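Moved to Daston in November and the first thing I had to sort out was the water. It comes out of the tap hard enough to leave a crust on the kettle in under two weeks. In Vismont I never thought about it. I bought a pack of test strips and the kitchen tap read 267 ppm.
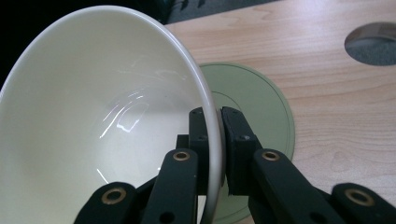 White glazed bowl.

The landlord says the whole street is the same and a softener is up to me. The plumber at Cisneros quoted me for one but the closet is too small for the salt tank, so that's out for now.

What I do instead is citric acid. One heaped spoon in a full kettle, bring it to a boil, leave it 30 minutes, pour it out, rinse twice.

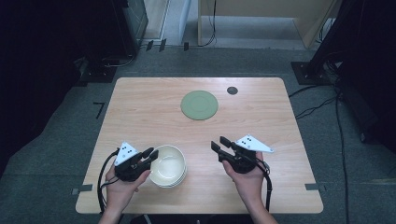
Vinegar works too but the kitchen smells for the rest of the day. The shower head gets the same mix in a plastic bag with a rubber band, and that one needs overnight. I also turned the water heater down a little, which is supposed to slow the buildup. Too early to say.

I put most of this up last month and got one comment.

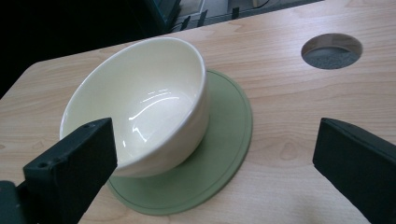

Ploltoswood wrote that 30 minutes is too long if the kettle has a bare heating coil, and that 20 is plenty. Mine has a flat base, so I left it alone, but check yours.
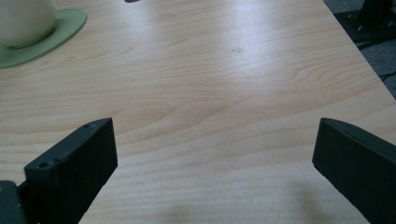
The dishwasher is next. It has a salt compartment under the bottom rack that I don't think was ever filled. The cap is stuck and I need a bigger wrench.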